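Sorting help wanted at the Burnside toy and odds-and-ends room 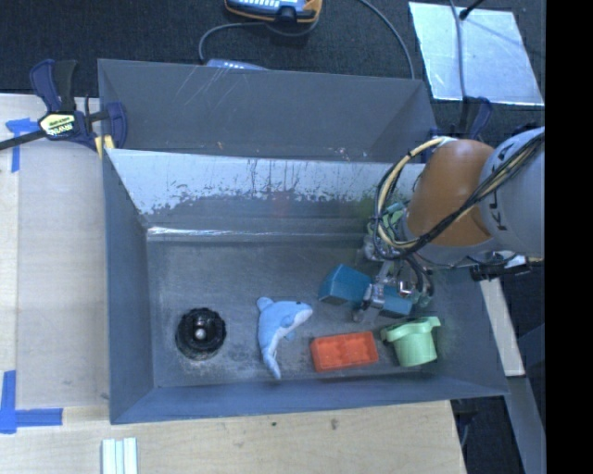 Plush dolphin, green cup-like container and a few blocks in one of the gray bins.

Hi, I'm Marina! I run the sorting room at Burnside, and I'm looking for 2 people to come and work through small stuff with me starting in December. We get toys, cups, kitchen bits, plastic parts, all mixed up together, and it goes into deep metal bins until somebody decides where each thing belongs. I love this job (more than I probably should) and I'd like company.

A shift is 40 minutes of sorting, then a break, then another 40. You'd pull things out, check them for cracks and missing pieces, and put them with soft toys, blocks, dishes or "ask Marina." That last pile gets big! Some things go back and forth between piles all morning, and I'm fine with that.

No experience needed. You do need to be okay bending over a bin, and please wear clothes that can get dusty. Vy Khương handles the schedule and can do mornings from 9:30 or afternoons until 4. Pay is hourly and we'll go over it when you come by.

To apply, leave a note at the front desk for me or Vy with your name, a phone number and the times you're free. A few lines about yourself is plenty, I don't need a resume. If you have a soft spot for plush animals, mention it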